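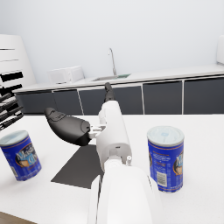 Carnet de sismique, 1 avril 2018

Depuis le mois de juillet je travaille sur le bassin de Vetutby, et je n'ai presque rien écrit ici. Je reprends donc par ce qui m'occupe le plus : la conversion temps-profondeur.

Nous avons sur le bloc un seul puits profond, Rangel, foré jusqu'à 2675 mètres. Les autres s'arrêtent dans les argiles et ne disent rien du réservoir. Quand j'ai calé le toit des carbonates avec la loi de vitesse régionale, l'écart au puits était de 107 mètres. C'est beaucoup, surtout pour une structure dont la fermeture n'en fait que 40 !

J'ai d'abord soupçonné mon pointé. J'ai relu les 273 lignes du levé, avec patience, et j'ai corrigé deux sauts de phase près de la faille de Bundilau. L'écart n'a presque pas bougé. Il fallait chercher dans les vitesses. Le carottage sismique de Rangel montre une couche rapide au-dessus du réservoir, probablement des anhydrites, que la loi régionale ignore complètement. 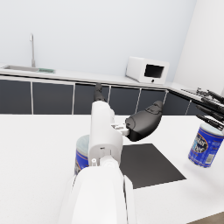

Bras blanc, doigts noirs et boîtes bleues, image de synthèse.

J'ai alors découpé le modèle en quatre intervalles, chacun avec sa vitesse propre. Le calage au puits est devenu bon — ce qui ne prouve pas grand-chose, avec un seul puits on peut toujours tomber juste. La vraie question est l'extension latérale de cette couche rapide. Si elle s'amincit vers le nord, comme je le pense, le sommet de la structure se déplace et la fermeture devient plus petite.

Pour tester cela j'utilise Gunora, un outil que nous avons écrit en interne et qui tire au hasard des cartes de vitesse autour d'un modèle moyen. Il est lent et son manuel est très court, mais les résultats se lisent facilement. Dans les premiers tirages, le flanc est reste stable et le flanc nord varie énormément.

Il me reste à choisir la portée du variogramme, et sur ce point j'hésite encore. Si un lecteur a déjà travaillé avec des anhydrites discontinues, je lirai ses conseils avec grand intérêt.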